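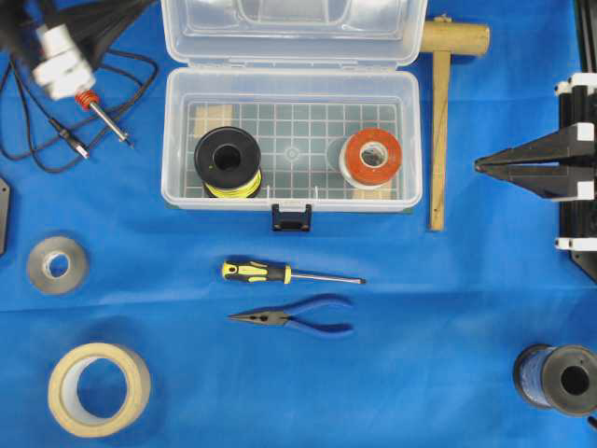 A work surface set out for recording, with a gripper at right and two spools in an open storage box.

Demonstration collection is the practice of recording examples of a task so that a learning system can be trained to perform it. In robotics the term usually refers to manipulation: picking up, moving, sorting or using objects. Each recorded attempt is called an episode or, in older texts, a trial.

Contents of an episode

An episode normally holds camera images, the position of the arm and gripper over time, and a short written instruction such as "put the screwdriver in the box." Images and positions must share a clock. At 10 samples per second, a delay of even a few samples between the two can teach the system to close its gripper too late.

Methods

In teleoperation, a person moves a second arm or a handheld controller and the robot copies the motion. In kinesthetic teaching, the person pushes the robot's own arm through the task. A third method uses a handheld gripper fitted with a camera and needs no robot during recording – the motion is worked out afterward from the images.

Choice of objects

Workshop items are common subjects. Pliers, rolls of tape and spools of wire differ in weight and shape, and many can be grasped in more than one way. Cables are harder, as they bend and catch on other things. A plain cloth is often used as a background, although systems trained on a single color may do poorly on another. Layouts are changed between episodes for the same reason.

The Drendeck set

The Drendeck set was recorded at the Flovport workshop in Nirnthorpe and covers 19 tasks with hand tools and supplies. Its first release had 127 episodes, of which 18 were later withdrawn for clock errors. Failed grasps were kept and labeled if the operator recovered and finished the task.

See also

Boonyarit layout method
Imitation learning
Teleoperation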